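# Folding sports tops so the collar stays nice

I love a drawer full of neatly folded shirts, and sports tops are my favourites to do (all those stripes!). They're slippery little things, though, and a ribbed collar goes wavy if you squash it. My friend Yến Thái taught me this fold in November and I've used it on every top in the house, even the awful old Vullier one with the hole in it.

## What you need

- A big, flat table. A bed is too soft.
- Clean tops, completely dry.
- Five minutes and a cup of tea, kept well away from the pile!

## The fold

1. Lay the top face down and smooth it from the middle outwards with flat hands. Go gently over any printed numbers.
2. Pull the shoulder seams level.
3. Bring one side in to the middle of the back, then lay the sleeve straight down along it.
4. Do the same on the other side. The two long edges should run parallel, and if they don't, open it up and have another go.
5. Fold the hem up to just under the collar, in two goes for a long top.
6. Turn the whole thing over and give the collar a little pat so the ribbing sits flat.

Leave the collar on the outside edge every time. You can find the one you want by its trim without digging through the lot, and it looks so cheerful when the drawer opens.
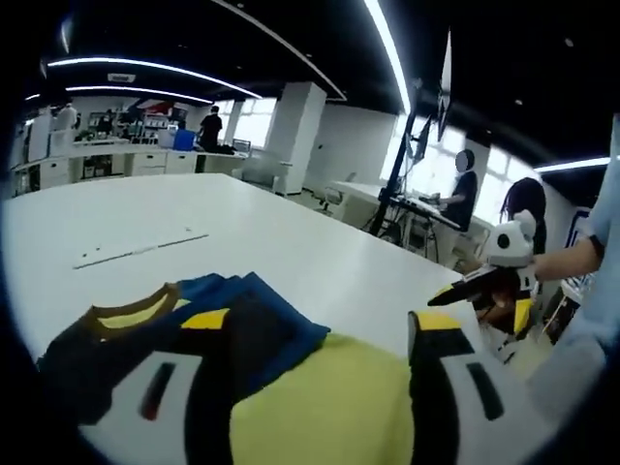 Bright colours are lovely to work with, but I keep new ones away from pale things until they've had a couple of washes. Fold the thinnest fabrics last and put them on top of the stack, where they won't get creased.

Four tops to a stack is my limit. Tùng Khúc swears by standing them upright in a shoebox instead, and for small children's sizes I think he's right – do try it!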